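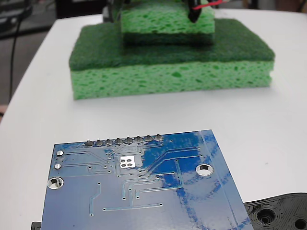 The word I have come to distrust most in small robotics is "recovered." It turned up nine times in the write-up that Zatusov posted in September about its gripper trials, and the write-up spends longer on the recoveries than on the one run that went wrong. The task was stacking sponges, a small green one on top of a large green one, with a black fingertip pressing down from above. A person could do this half asleep. It is also a fair test, and I don't mean to sneer at it, because a sponge gives way under pressure and the arm has to know when to quit pushing. On run 202 it didn't quit. The force reading froze at a low value, the controller took that to mean it had not yet made contact, and it kept driving the finger down until the motor hit its current limit and tripped.

The write-up calls this a "sensor dropout with safe recovery." I would like to know what was safe about it.

What stopped the arm was a limit set to keep the motor from burning up. It was never set to protect whatever might be under the finger. Those are two different numbers, chosen by two different people for two different purposes, and on that run the second number did not exist. The software limit everyone thought they were relying on used the same frozen reading as the controller. A guard that gets its information from the thing it is guarding will agree with it all day long.

A sponge forgives this. You pull the finger out and carry on, and you write "recovered" in the log. Put a wrist there, or a thumb, and I doubt anyone would use the word.

Niilo Ahonen, who ran the bench for most of the trial, was more frank in the comments than the write-up was in its main text. He wrote that the freeze came from a loose connection on the sensor line, that it had happened before, and that the usual fix was to reseat the wire and restart. The earlier cases were not logged as faults because the arm happened to be up in the air at the time. So what we are given is one dropout in 300 runs, and what we should have been given is one dropout that landed at a bad moment, plus however many that didn't. I can't work out a failure rate from that, and neither can Zatusov.

I have heard the defense. It's a bench, it's research, people know to keep their hands clear. Fine. But bench code has a way of leaving the bench. Jella, the control package used in the trial, is the same one Frade ships with its tabletop arm, and Frade sells that arm to schools. Over 400 of them, if the sales page is to be believed. The default for a stale sensor reading in Jella is to hold the last value and keep going. I checked the settings page myself. There is an option to stop on stale data, and it is off.

Why is it off? The only explanation I could find is a line in the Triden forum, where a lot of Jella users end up, saying that it "causes nuisance stops." I'm sure it does. If your wiring drops out several times an hour, a robot that stops every time will be very annoying. That annoyance is useful information about your wiring - turn it off and you have a quiet robot with bad wiring.

What I'd ask for is modest. Ship with the option on. Put a time stamp on every force reading and refuse to move on an old one. Have a second check that doesn't share a wire with the first, even a crude one, such as a hard floor on how far down the finger may travel. And log every dropout, wherever the arm was.

Zatusov says a revised connector is on the way and that this closes the matter. Maybe the new connector is excellent. It will still come loose one day, on a bench or in a classroom, and as of this writing the default has not changed.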